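Mondarthorpe robot club opens its doors this September

I'm Līga Juška and I run the robot club at Mondarthorpe, where we've spent all summer teaching two arms to handle furniture. Stools, mainly! 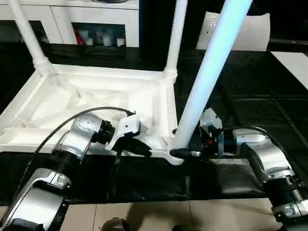 Both grippers at work on the white plastic stool.

We've had more than 80 goes at it so far and I still love watching (even the wobbly ones). Come and try the controls yourself at our open evening, from 6pm in the Dankwa Hall. It's free, and beginners are very welcome.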